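**Skarnholm Bell Kit (build-it-yourself telephone), reviewed October 3, 2020**

I bought the Skarnholm kit after reading one too many boxes that promise you'll "relive the birth of the telephone." The idea is that you build a liquid transmitter and a reed receiver, string a wire between two rooms, and talk. I had my doubts, and I still have most of them.
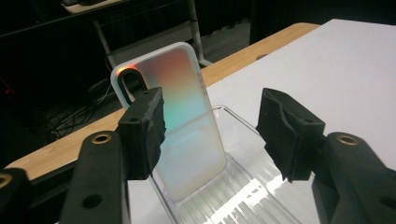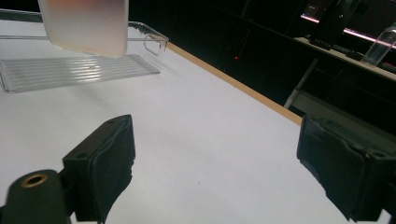 The booklet is by Nele Wuyts, and it's the best thing in the package. She explains why a voice has to become a changing current, where the Morse key only had to make and break one, and she gives Elisha Gray fair space. I'd have paid for the booklet alone. I wouldn't have paid this much.

The hardware is another story. There are 17 steps, and step 5 assumes you have already cut the diaphragm, which you don't do until step 15. The membrane is stiff and wrinkles if you look at it wrong. The binding posts strip. My receiver coil had a break in it, so I rewound it from a spool I had in the garage, and I doubt a twelve-year-old on a rainy weekend would do the same.

Does it talk? Sort of. My wife stood in the kitchen and read from the newspaper. I could tell that it was her and that she was reading. I caught two words in the first column. The box says "clear speech across your home," and I would like to visit the home where they tested that.

The older Pruvari set uses a carbon button, so it cheats on the history by a couple of years, but you can follow a conversation on it. It also comes with spare screws. If what you want is a working phone, get that one. If you want to know why people at the time called the thing a toy, the Skarnholm will show you.

Customer service answered my note on the coil in two days and offered a discount on a second kit. I passed.

**Booklet:** 5 out of 5
**Kit:** 2 out of 5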